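4. What the setup cost us, and what I'd buy differently

4.1 Starting from the tasks

I'll admit I wrote the first budget backwards. I opened the Stunow catalog, fell in love with an arm, and then tried to talk myself into tasks that would suit it. Renji Wada read that draft on a train and sent it back with one comment, which was "what is it going to pick up?" Fair enough! So the second draft started from the living room. We listed the chores we wanted in the study (clear a coffee table, move a cloth, put things on a tray, throw things out), and we wrote down what each one would ask of a hand, a wrist and a camera. Only then did we let ourselves look at prices again.

The room went on the same spreadsheet as the robot. I'd push anyone planning a home-task study to do this, even if the furniture money comes from another pot. A glass table is a different purchase from a painted one as far as the robot is concerned: it reflects lights, it shows the floor through the top, and our depth readings over it were poor enough that we ended up paying for extra camera time. The groceries and other small items got a line of their own too, with a refill every month. Fruit goes soft, cans get dented, and a dented can is a different grasp from a fresh one.
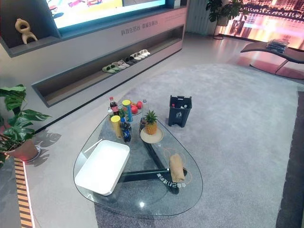
Our first pass at the small-items line was far too low. I had priced each thing once, as if we'd buy it and keep it, and by May we had spent the whole year's amount. We moved money over from travel, which hurt, and after that I kept two copies of everything that could roll or spill. The copies live in a labeled crate by the door. It's a dull crate and I'm very fond of it.

4.2 The hand

The hand was the hardest call in the whole budget. A two-jaw gripper from Aver would have done most of the rigid objects on our list for a fraction of the money, and I spent a good week arguing for it. What changed my mind was the cloth. We wanted to pick it up in the middle as well as at an edge, and I couldn't see us doing that well with flat jaws – at least without redesigning the task around the gripper, and then we'd be back to my first draft. So we went with a multi-finger hand from Urnetti and cut the second arm to pay for it.

Three things about that purchase were missing from the quote. The first was the adapter between hand and wrist, which we had to order separately. The second was cabling. The run from the hand back along the arm wants slack in some poses and none in others, and we went through ties and sleeves like candy. The third was lead time: 13 weeks from order to delivery, with the arm already bolted down and waiting. We used that stretch to write the logging code, so it wasn't wasted, but a student on a one-year project would have lost a quarter of it. 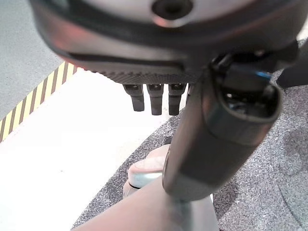
For spares, I now set aside 22 percent of the price of the hand, per year, and keep it in a separate line so that it can't be quietly eaten by something else. That share is our own and comes from one lab with one hand, so please treat it as a starting point. Fingertips go first. The shells pick up scuffs that look awful and do no harm at all, and I'd tell a new buyer to leave those alone. Joints are where the money goes, and when one gets sluggish you have a choice between shipping the whole hand back and buying the tool kit to open it yourself. We bought the kit. It paid for itself the second time we used it.

A word on the wrist camera while I'm here. We chose a small one and mounted it close in, looking along the fingers. The big head camera gets all the attention in planning meetings, and it does give you the layout of the table, but for anything soft I'd spend on the wrist view first. Once the fingers are in the cloth, the view from above is mostly a view of the back of the hand. The cheap lens does blow out near bright surfaces, and a better sensor is at the top of my wish list for the next round. Zawadzka sells one that fits the same bracket, and we have a loaner request in.

I should also mention people's time, which I left out of the first budget completely (twice, if you count the revision). Every session needs somebody to reset the objects and somebody to watch the arm. We paid for both out of a general staff line and never charged it to the equipment, so our early totals made the robot look cheaper than it was. If you're comparing buying with renting, add those hours to both sides before you compare anything. 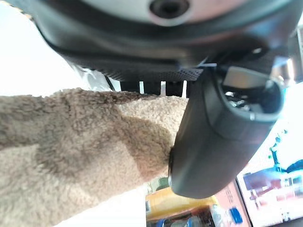
4.3 Soft objects and what they do to the budget

Cloth is cheap to buy and costly to work with. The cloth itself hardly shows in the accounts. Resetting it does: a can goes back on its mark in a second, while a cloth has to be shaken out, rolled or folded the same way as last time, and laid down again. We tried to write down a standard fold and ended up with a page of instructions that two people read in two different ways. In the end we accepted some spread in the starting shape and planned for more runs per condition to cover it, and those runs are hours, and hours are money.

Soft things also changed how we bought force sensing. We had planned on sensors at each fingertip. The quote for the full set was $2666 over what we had left, so we took the sensing at the wrist and let the fingers run on motor current. For rigid objects I haven't missed the fingertip sensors once. For cloth I miss them nearly every day, and if I were writing this budget again I'd trade the nicer arm mount for them without thinking very hard.

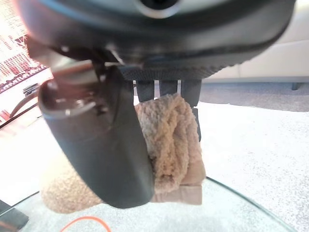
Figure 4. Wrist view of the hand holding the beige cloth above the glass table, with the large finger in front and the other fingers behind.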